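The Bracket Years

There is a drawer in my kitchen that opens four inches and then stops. Something in there has stood up. I have tried a ruler, a butter knife and strong language, and the drawer has heard all three before.

I blame the shower curtain, or more exactly the rod. When we bought the house in Linville, the previous owners left us the rod, a half-can of beige paint and a shoebox of plastic parts with no label. We threw out the paint. The shoebox we kept, because throwing away a part is how you learn what it was for.

Every house has this box. Ours has moved twice and grown each time. In June I finally took it to the Hanrahan Street repair night, held in the back of the old Tallum shoe store, where people bring lamps and toasters and other people tell them to buy new ones. I had brought 63 parts. I know this because the sign-up sheet asked, and I was too proud to write "some."

The man at the sorting table had a system. Metal went left, plastic went right, and anything with a number molded into it went to a woman with a binder. The binder ran to 1,285 entries, most of them blinds. She found four of mine in it. One belonged to a Rollar window shade, a brand I have never owned, in a width that fits no window I have ever looked out of.
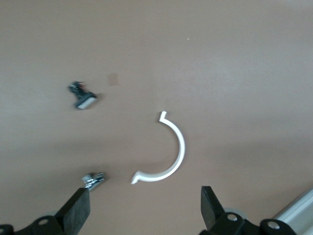
My neighbor across the table was unmoved by all this, and told me that she had tossed her whole box in the spring and had needed exactly one thing from it since, a cabinet foot, for which she now uses a folded church bulletin. She said it works better than the foot did. She also said that I would go home with more than I came with, and I laughed, and then I took a bag of curtain hooks off the free shelf.

A hardware store will sell you a new shade for less than the cost of finding the right clip for the old one. I understand that. I have also stood in the aisle at closing time, looking at 206 kinds of picture hanger, and felt a real longing for my shoebox.

It's back on the shelf over the dryer now, next to the curtain hooks. The drawer still opens four inches.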